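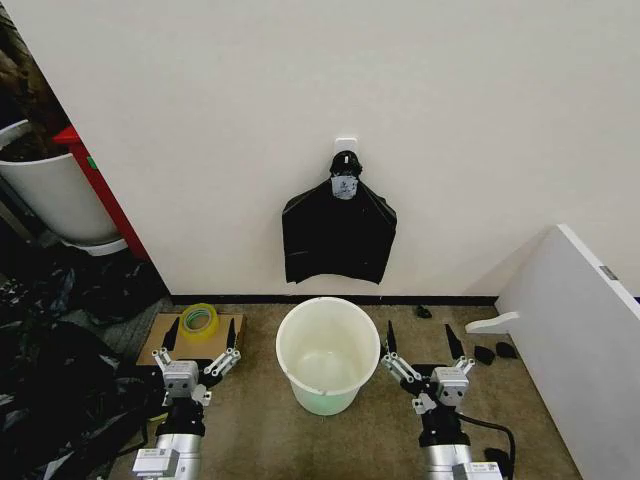
I've had the Groso weather station on a pole behind the garage since last October, so I figure I've earned the right to an opinion by now. Short version: I like it a lot, I'd buy it again, and the rain gauge drives me up the wall.

Some background. My old station was a Flivar, the cheap one with the little spinning cups, and it gave up after a hailstorm. I wanted something that would log rainfall properly and send it all to my phone without me trudging out in boots. Bent Briem, who lives up the hill from me and is far more serious about this stuff than I am, told me to get the Groso and stop reading reviews. So naturally I read reviews for another two weeks and then got the Groso. It was $181 with shipping.

Setup was easy! The pole bracket is solid, the batteries went in without a fight, and the display found the sensor on the first try. The manual says it'll hold a signal out to 600 feet. Mine sits maybe a quarter of that distance away and I've lost it twice, both times in heavy wet snow, and both times it came back on its own.

Temperature is where this thing shines. I keep a plain glass thermometer in the shade on the north side of the house and the two almost never disagree by more than a degree. On hot, still afternoons the Groso creeps up a bit (you could add a fan shield, they sell one, I'm too cheap). Humidity seems fine. Pressure you have to set yourself for your elevation, and the menu for that is buried so deep I had to go back to the manual three times.

Wind is okay. I'm down in a dip with trees on two sides, so my readings are always going to be low, and I can't blame the station for that. Best gust so far was 50 mph in the spring, the night we lost the big branch off the maple.

Now, the rain gauge. It's a tipping bucket, and it reads low in a real downpour. I put a plain plastic tube gauge next to it and the tube wins every time the rain gets heavy. Gentle all-day rain, no problem, they match. It also clogs with maple seeds, pollen, and whatever the birds leave behind, so plan on getting the ladder out once a month. A bigger screen over the funnel would have fixed this for pennies.

The app is decent. The graphs are nice and big, and you can pull your whole history out as a spreadsheet, which I do more than I should. Frost alerts work great and saved my peppers at least once.

If rain is all you care about, look at the Rirnton, which costs more but has a much wider funnel. For everything else I'd stick with this one. Four stars from me, and I'm off to find the ladder.

Updated 8th September: new batteries went in this week, the first change since I put it up.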